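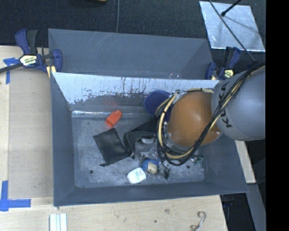 On Mon 11 October, Crescencio Bañuelos wrote:

> Has anyone on the list run the Punier picking kit on mixed items? We have
> the quote from Nygård and the trial offer is open until the end of the month.
> The leaflet says it will work on any six-axis arm and needs no training on
> your own goods. I have heard that sort of thing before.
>
> What I want to know is how it copes with soft packs and clear plastic, how
> long it took to set up, and whether the yearly fee is worth paying. Our
> present set-up is a Jumier and it does boxes well enough, but we have more
> and more returns coming through and they are all shapes.
>
> Also, does it need their bins?

Crescencio,

We have had the Punier on trial since April, so I can answer most of this.

Bins first. You don't need theirs. We use two grey metal ones set end to end and held with bar clamps at the sides. The far wall of the main bin is badly worn and there is a shiny seam along the foot of it. I was worried the shine would upset the depth camera, and in the first week it did. We got false picks on the wall until Wirnow sent a new settings file. Ask for that file at the start, as it is not in the box. Do clamp the bins. If they move you have to do the calibration again.

Set-up took us 5 days. The leaflet says two. Most of the extra went on cables. The hose and camera lead have to go back along the arm with enough slack for the wrist to turn, and the ties supplied are too short. Ours is all on the outside, looped round the orange joint and over the grey link, and it does hide part of the bin from the side view. Allow for that when you choose where to put a second camera.

On mixed goods, I ran 1000 picks before the summer and 3000 after the update. A normal load is a cup, a flat pouch, a soft black case, a small white container and some clear plastic, lying any way up. Missed picks in the second run came to 31, not counting clear plastic, which I logged apart because it would have swamped the rest. Soft cases are fine if they lie flat. If one is on top of another the kit sometimes treats the pair as a single item and tries to lift both.

Clear plastic is the weak point. It is better than it was but I would not leave it alone with a bin of the stuff. If that is most of your returns I would wait.

The fee covers updates and phone support. Support has been good, with a call back the same day each time I rang. Without the fee you keep whatever version you have, and the version shipped to us was not good enough. So I would count it as part of the price and ask Nygård to quote it that way.

I have not used the Jumier so I can't compare the two. For boxes only, I see no reason to change.

One question back to you: did your quote include the spare cups? Ours did not, and they wear out quickly on rough card.

I can send the log to anyone who wants it. It is a plain spreadsheet.

2 replies
Shared 5 times

Related threads
Nygård: delivery times on spares
Jumier hose fittings, which size?
Wirnow settings file for shiny bins
Counting double picks as misses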